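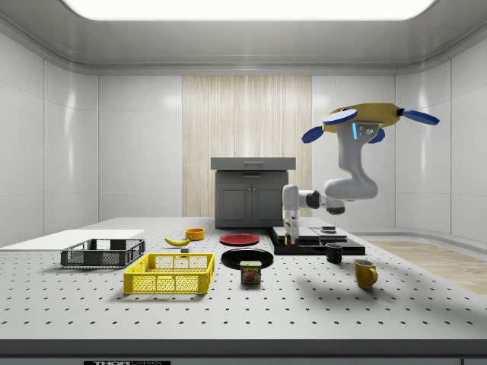 June, kettle on at 6, still at it at 11. Dishes in the sink, mine, from last night. Noted for irony.

Yvette rang re the Memon piece - she wants a yes or no. Can a machine tidy a kitchen yet. Told her no, then spent 22 minutes explaining the no. Wiping a bench, maybe. Putting away whatever the kids left out, in a house it's never met - not this year.

Evelien reckons I'm too harsh. Her argument is the arms are fine, it's the knowing where stuff goes. Mugs with mugs, fruit not in the drawer. My nan could do that half asleep.
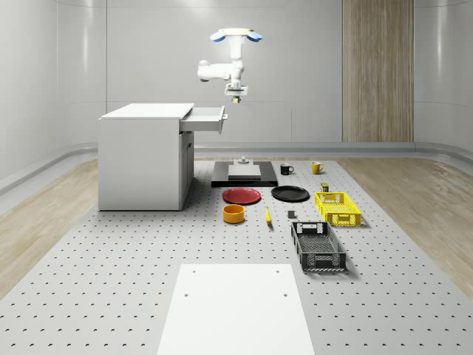

Simulated kitchen jobs: drawer open, arm up high, nothing put away.

Asked E. what a decent score would be. She said 40 out of 50 and I'd still be picking things up after it. Which is my life now anyway, with two teenagers. Drawers are the bit that gets me. Open, put in, shut. Three jobs and I don't beleive people who say it's one. 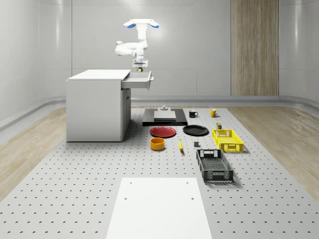
And then plates. A flat plate on a flat surface, try getting under the rim without thinking about it. You can't, you just do it. Shop floor is a diffrent story, Lultov does the same carton all day and the same carton is easy. Nobody's lounge room is the same carton.

Word count due to Yvette by arvo. Must buy milk. Must do dishes.

Comments

Gaz: mine can't even stack the dishwasher and he's 16

pm_tilly: would pay good money for the drawer one. Does it do socks

Recent entries
Osilico and the folding towels
Vistaseo demo, 2 hours of my life
Why I still own a broom

Contact | Copyright Memon Diary | Back to top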